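Notes for Week 6: Does a number on a label tell you anything?
Materials and Claims, section 104
Instructor: Joyce Mabula
Posted 10/27/21

Read these before section. They cover what I said in lecture plus the bits I rushed through when the clock ran out. The reading is still the Odera chapter, and yes, you have to read the appendix.

1. Where we left off

Last time we looked at strength claims, and most of you came away thinking that a claim with a test behind it is a good claim. I would like to spoil that a little. A test tells you what happened to the pieces that were tested, on the day they were tested, by the people who had a reason to test them. Everything past that is a guess, and the guess may be a good one, but you should know when you have stepped from the first thing to the second.

This week the subject is hardness in wood. I picked it on purpose because it looks so simple. You push a steel ball into a board, you write down how hard you had to push, and you have a number. Floor sellers print it on sample cards. People compare two cards in a store and buy the one with the bigger number.

2. What the Janka test measures

The usual test is the Janka test. A steel ball 0.444 inch across is pressed into the wood until it is buried to half its own width. The force needed is the hardness. In the United States it is given in pounds-force. Hard maple is commonly listed at 1,450 and red oak at 1,290. You will find both numbers on many websites, nearly always with no source, and nearly always copied from one another. Ten websites with the same number are one source until you can show they are more.

Now ask what the ball is standing in for. A chair leg? A dropped can? A dog's claws? Grit under a shoe? The ball goes in slowly, under steady load. Very little in a kitchen does that. Scratches are mostly a matter of the finish, and the Janka test is done on bare wood. I have seen a hard floor under a poor finish look terrible in a year and a soft pine floor in my aunt's house that everyone admired, dents and all.

3. The Budwood sheet

You all have the Budwood handout from the front desk. Look at the line that says their maple has a hardness of 1,311. Three questions to bring to section:

How many pieces were tested? The sheet doesn't say. A figure with four digits looks careful. If it is an average of a few pieces that ran well above and well below it, the last two digits are decoration.

Which maple? Hard maple and the several trees sold as soft maple are different woods, and the gap between them is large. Soft maples can come in hundreds of pounds lower. A label that says only "maple" has left out the part you needed.

How dry was the wood? Dry wood is harder than green wood. Published values are normally given at 12 percent moisture content. If a seller tests at a lower moisture content and compares the result with a book value at 12, the seller wins every time and has told no lie.

Josphat Mollel wrote to Budwood in May with these same questions. He got back a polite note and a second copy of the sheet.

4. Variation inside one tree

Here is the part I think matters most. A species average hides a lot. Wood near the pith differs from wood near the bark. Fast growth differs from slow growth, though which way this goes depends on the kind of tree, and the rule you may have heard from a carpenter ("tight rings mean hard wood") does not hold across the board. For ring-porous woods such as oak and ash, slow growth often gives lighter, weaker wood. For maple, which is diffuse-porous, ring width is a poor guide either way.

Direction counts too. Press the ball into the end of a board and you will generally get a higher reading than on the side. Most published Janka numbers are side hardness. Butcher block sellers like to talk about end grain, and I have caught at least one sheet (Pelton, page two) putting an end figure for its own product beside side figures for the rest.

Then there are knots. Standard test pieces are small and clear, meaning no knots and straight grain. The board you buy has not been picked that way unless you paid for it. A knot is usually harder than the wood around it, and the grain bends as it passes. So where on a board should the ball go? If you choose the spot, you have chosen part of the answer.
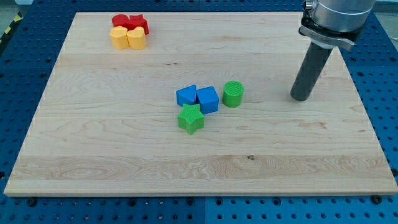 Fig. 1. Pale maple with knots, dark flecks and a band of wavy grain.

Sixten Rønning objected in lecture that all this washes out if you test enough pieces. He is right about the average. But a buyer does not get the average, a buyer gets one floor or one table top. Knowing the mean of a species helps you choose between maple and balsa. It helps very little in choosing between two woods whose means are fairly close and whose spreads overlap – and those are exactly the pairs that people argue over in stores.

5. How wide is the spread?

A common working value for the coefficient of variation of side hardness is 20 percent. Take a mean of 1,450 and that gives a standard deviation of 290. The difference between the maple and red oak figures in part 2 is 160. Work out for yourselves what that says about one maple board against one oak board, assuming both woods spread by the same fraction. Then ask whether you believe the assumption.

Hiyori Fujimoto's notes on the Sakasora flooring study are posted under week 5. Her summary is fair, but I think she is too kind to their method. They tested clear pieces, threw out readings where the wood split, and reported no count of how many were thrown out. Splitting is a result.

6. For section

Find one printed hardness claim for a wood product. Write a page on what you would need to know before you believed it, and what you would do with it if you never found out. Do not write that "more research is needed." Say which research, and what answer would change your mind.

The Mosoti article is optional. I find the middle part weak, and I would like to hear from anyone who disagrees.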